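Post-production help desk, Park building
Ticket: Audio drifts out of sync on student short, second-year directing class
Status: Resolved
Opened by: Amirhossein Hassanpour
Category: Editing suite / Sound

Problem as reported

My thesis short plays in sync for the first few minutes and then the dialogue slides late. By the end credits the actors' mouths close well before the line is over. I cut it in Visis on the suite machine by the window. Picture is from the school cameras, sound is from the separate recorder. All the clips were lined up on the slate before I started cutting. I have to deliver for the November screening and the file has to go through Heleck first.

Things I already tried: restarted Visis, cleared the cache, exported again, played the export on my laptop. Same result every time.

Reply, help desk

Please tell us the following.
Project frame rate.
Frame rate of the camera files.
Sample rate of the sound files.
Does the drift show in the timeline, or only in the export?

Reply, Amirhossein Hassanpour

Project is 24. Camera files say 23.976. Sound is 48 kHz. It shows in the timeline too. I hadn't looked closely because I mostly work in short sections and the short sections look fine. The worst one is the kitchen argument, a single take with no cuts.

Reply, help desk

The project was set up at 24 and the camera shot 23.976. Visis is playing the picture slightly fast to fit the project and leaving the sound at its own speed. On a clip of a few seconds you won't notice. On a long take it adds up to several frames.

Do not stretch the sound to match. Do this instead:

Duplicate the project and work on the copy.
Export the cut list from the copy.
Make a new project at 23.976.
Import the cut list and relink to the original camera files, not the proxies.
Check the kitchen take at the start, the middle and the end.

Reply, Amirhossein Hassanpour

Done. The relink found everything except 40 clips. They show as offline, all from the second day of shooting. The kitchen take is in sync from start to finish now.

Reply, help desk

The second day was copied to the drive named Trovberg. It was unplugged when we checked the suite. Plug it in before opening Visis, then choose relink again and point it at the top folder.

Update, Amirhossein Hassanpour

Trovberg mounted, 30 of the clips came back on their own. The other 10 I had to relink by hand, as the folder had been renamed. No offline clips left. Exported and watched the whole thing twice. 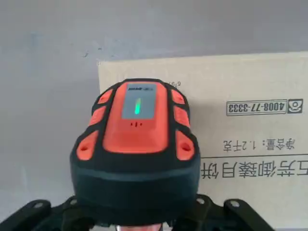
Handheld unit, display on.

Reply, help desk

Good. Before you upload to Heleck, check the delivery settings. It rejects files at the wrong frame rate but the message only says "invalid media," so people tend to think the file is damaged. Set the export to 23.976, stereo, 48 kHz. Leave the "match project" box checked.

Update, Amirhossein Hassanpour

First upload stopped at 55 percent. Second one went through and Heleck shows it as accepted. One question. My sound mixer still has the old 24 project. Does she need to start over?

Reply, help desk

No. Send her a new reference video and a new sound export from the 23.976 project. She can keep her effects and music but should check each music cue against the new picture. Ask her to put the old project in an archive folder so it doesn't get opened by mistake.

Update, Amirhossein Hassanpour

She has both files. Two music cues needed a nudge, the rest held. OK to close.

Closing note, help desk

Cause: project frame rate did not match camera frame rate. Fixed by rebuilding at 23.976 and relinking to the camera originals. The default template on the suite machine was set to 24 and has been changed. Anyone with a project made from the old template should check the rate before cutting further.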